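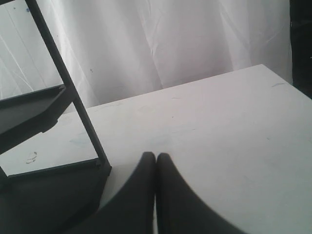
The white table at Mosdale, with the curtain behind.

Mosdale Table Tidying - README

Contents

This folder holds 4000 still pictures and 300 short clips of small household things being put away at a table with a shelf. The things are ordinary ones: mugs, spoons, folded cloths, jar lids, pegs, notebooks, a few bits of packaging. Each clip covers one tidying job from the first item to the last. The stills were made separately and don't come from the clips, so they can be used without worrying about overlap.

Jobs are sorted into four groups:

clear - everything on the table goes on to the shelf
sort - things are put together by kind and stay on the table
swap - one item on the shelf changes place with one on the table
fold - cloths only

Clear is by far the biggest group. Fold is the smallest and was added late, so the notes for it are shorter.

The table and the backdrop

All of the material was made at the same white table, with a white fabric curtain hung behind it. The tabletop is flat and pale with a straight back edge. It has been used a lot and has marks on it. There is a small whitish scuff on the left part, a faint bluish-grey smudge near the centre-left and a thin dark scratch by the back edge at the far right. There are also some light grey streaks across the middle that look like pencil and are hard to see in most pictures.

We did not clean these off or paint them out. If you are marking up objects, please leave the marks alone and do not label them as items. The smudge is the one people get wrong most often, as it can sit partly behind the upright rod of the shelf and be taken for a shadow or a scrap of paper.

White items on the white table are hard going. The napkins and the plain saucer are the worst. They were kept in on purpose, but you may want to leave them out of a first run. The file pale_items.txt lists every still that has one.

Layout of the folder

stills/ - JPEG files, one folder per group
clips/ - MP4 files, no sound
notes/ - one text file per clip
items.csv - name, kind, main colour and material of each item
pale_items.txt - see above
CHANGES - what was altered and when

File names start with the group, then the job number, then a letter if the job was done more than once. So sort_112b is the second go at sorting job 112.

Notes files

Each notes file gives the starting layout in a sentence or two, the order in which things were moved, and how the job ended. An ending is one of done, part done or stopped. Part done means at least one item was left where it began. Stopped means the job was given up, mostly when something rolled off the table. We kept the stopped jobs, and there are 15 of them.

The words used for items follow items.csv. Earlier notes said "pot" for both the jam jar and the plant pot - this was put right in the March version, but older copies still have it.

Known problems

Some stills in swap were saved twice under different numbers. Compare file sizes before counting.

The curtain was taken down and put back between clear and sort, so its folds do not match from one group to the next. Don't use the folds to line pictures up.

Two lids in items.csv have the same name. The colour column tells them apart.

Use and credit

The set is free to use for teaching and study. Please credit it as "Mosdale Table Tidying, Seyoum". For anything you mean to sell, ask first. Copies on the Nillero mirror are updated a little after the main one, so check CHANGES before reporting a fault.

The Mekirix labelling sheet works with items.csv as it stands. Other sheets may need the material column moved to the end.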